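September 2023 — Chae-won Byun

Allero drawer cabinet

A freestanding cabinet with a flat top and drawers below, in grey-brown. The top takes a fruit bowl, a drink and whatever comes out of your pockets.

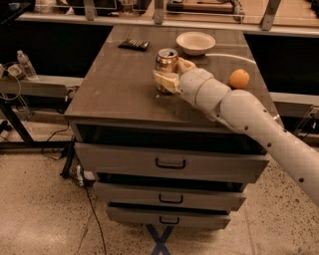 Can I use it without fixing it to the wall?
Fix it if you have children at home — open drawers move the weight forward. Delivery takes nine days.

Filed under: Storage > Drawers

Contact Hollar | © Hollar 2023 | Back to top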